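Two arms and a grey bin - build log, simulator stage

Workshop Forum > Builds and Projects > Robotics

benvinda_g
Right, I promised to start a log for this once I had something worth looking at, and I finally have! For those who missed the chat in the tea room: I want a two-armed robot on the big bench at our shared workshop that can deal with the offcut bin. Tip it, shift it along, eventually pick bits out of it. I've called it Wamonell, which was my gran's word for anyone who couldn't sit still.

No metal has been cut yet. Everything is in the simulator, because I have a budget of 150 euros for this stage and I'd like to break virtual gearboxes for a while before I break real ones. I've been at it since the start of January 2021 and I'm having the best time.

Where I've got to:
Both arms load and hold a pose without shaking themselves to bits.
The bin has proper walls and a rim now (before this it was a solid block, and you can't get much out of a block).
Gripper contacts are on, friction is a guess.
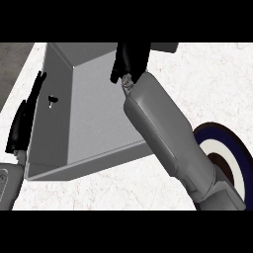
Left gripper beside the bin wall, right arm across towards the far end.

The plan is for the left one to steady the wall while the right one does the reaching. I ran it 80 times last night with small changes to the start position and the bin slid away in 8 of them, so I'm quite pleased. Any thoughts on bracing before I go further?

cpinheiro
Lovely stuff, and love the posh marble floor. Ours has never looked like that.

I'd worry about the right arm, though. If it has to come across the bin at that angle every time, the forearm is over the very thing you want to reach into. Could you turn the bin a quarter and come in from the short side?

gunhild_h
Disagree with Cristóvão there. Turn the bin and you lose the long wall for the left hand to brace against, and that wall is your friend. I'd leave the bin where it is and raise the shoulders instead. Even a bit of extra height lets the forearm come down more steeply.

Also, Benvinda, what mass have you given the bin? If it's empty in the sim and full of oak in real life, your 80 runs don't tell you much.

benvinda_g
Ah. Empty. I gave it the weight of the plastic and nothing else! I'll put some loose blocks in tonight.

cpinheiro
Gunhild, raising the shoulders means a taller frame, and a taller frame on that bench will wobble. I've leaned on that bench. You would be chasing the wobble for months.

gunhild_h
Then bolt it to the wall. We have a wall.

sofia_t
Could I put in a word for getting off the computer sooner? I spent most of a winter on a simulated arm and the real one behaved nothing like it, mainly down to cable drag. One cheap servo and a cardboard bin would teach you more in an afternoon. I've got a spare Rudetti gripper in my drawer you can borrow, it's a bit stiff but it closes.

benvinda_g
Sofia, yes please to the gripper! I won't drop the simulator though. I'm slow with my hands and quick to panic, and being able to press reset suits me very well. But I'll do both, and measure how stiff yours is so I can put that in the model.

margarida_s
Newcomer here, so sorry if it's a daft question. What are you using for the friction numbers? I've got a similar set-up at home with one arm and anything I pick up either sticks like glue or shoots off sideways.

cpinheiro
Not daft at all. Tilt a board with your real bin on it until the bin starts to slide, measure the angle, take the tangent. Good enough to start with. Then check your time step, because the shooting off sideways is very often that.

margarida_s
Halved the time step and it stopped! Thank you, I've been fighting that since before Christmas.

benvinda_g
Update with blocks in the bin: 249 runs left going overnight, and it hardly slides now, but the left gripper slips along the wall when the right arm pushes. So Gunhild was right about the mass and I've got a new problem. Trying rubber pads on the fingers next, and the quarter turn as well, so Cristóvão can stop sending me sketches. Hoping to have Sofia's gripper on the bench in February.

gunhild_h
Keep the sketches coming, I want to see what he thinks a wobble looks like.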